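**Weigh-in rules: what changes from April**

The technical group has finished its review of weigh-in procedure for the amateur and semi-professional cards run under the Virlow rules. The revised section replaces the current one in full. Coaches should read it before entering fighters for the April card, as the old forms will not be accepted after that.

The main change is the timing. At present, fighters weigh in on the morning of the event and may step on the scales at any point in a two-hour window. Under the new section the window moves to the afternoon before and is cut to 60 minutes. A fighter who misses weight may try once more inside the same window. There is no extension, and a fighter still in the queue when the window closes is weighed only if his or her name was on the sign-in sheet beforehand. 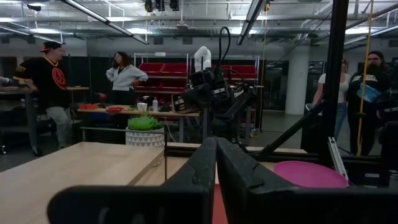

*Work surface and gripper, close view.*

The second change is a same-day check. Every fighter returns to the scales on the morning of the bout, in shorts and without shoes. The figure is written on the medical card next to the official weight. A fighter who has put back more than the permitted share of body weight is referred to the ringside doctor, who decides whether the bout goes ahead. The permitted share is set out by weight class in the table at the back of the section. It is lower for the light classes than in the draft sent round last winter.

We looked at the records held for past cards before settling on this. The file contains 2696 weigh-in entries, most of them on paper. A large part could not be used, either for want of a second weight or because the scale number had been left off. Clubs are asked to fill in the scale number from now on - it is the small box at the top right of the form, and it is blank more often than not.

Scales must be checked with test weights before the window opens and again after it closes. Both readings go on the form. If they differ by more than the tolerance, the official weights stand for that card, but the scale is withdrawn until it has been serviced. The Okovby gym and the Ayala hall each have a set of test weights that other clubs may borrow. Zilora has one on order.

The proposal was discussed at the open session on Wednesday. Most of the time went on the shorter window and on travel, as some teams will now need a night's stay. 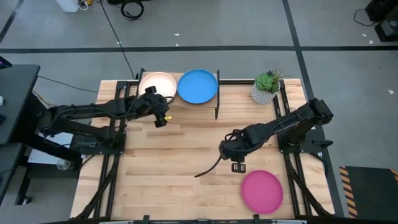

Rawiri Halliday said the afternoon weigh-in would cost his club a second day's van hire for every away card, and that he would still vote for it. He had had two fighters in the past season who were in no state to warm up properly after a morning weigh-in, and both had made weight by the book. His objection was to the single retry. He asked for it to be counted from the end of the fighter's first attempt, so that those called last were not left with a few minutes.

The point was accepted in part. Fighters will be called in bout order, with the opening bouts first, and the last name must be called no later than halfway through the window. The retry rule is otherwise unchanged.

Octavio Mosquera asked whether catchweight bouts fall under the same check. They do. The agreed weight is treated as the class limit, and the permitted share is taken from the next class down. Both corners must sign the agreed weight before the window opens, and it cannot be altered afterwards.

A few smaller points:

- Towels may be used for privacy, held by a member of the fighter's own team. The official reading the scale must be able to see both hands.
- The allowance for non-title bouts stays as it is. Title bouts have none.
- Saunas and sweat suits are not permitted at the venue on either day.
- Water is to be provided within reach of the scales.
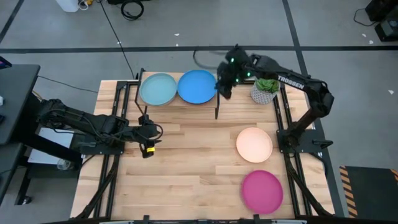
## Forms and dates

The new form is two pages, with the same-day weight on the second. Clubs entering the April card will be sent copies with their bout sheets. Of the 27 clubs on the list, those that have not yet named a weigh-in contact should do so when they return their entries. The contact must be present for the whole window and may not be cornering on the same card.

Questions about the table should be sent in writing and will be answered in the next issue.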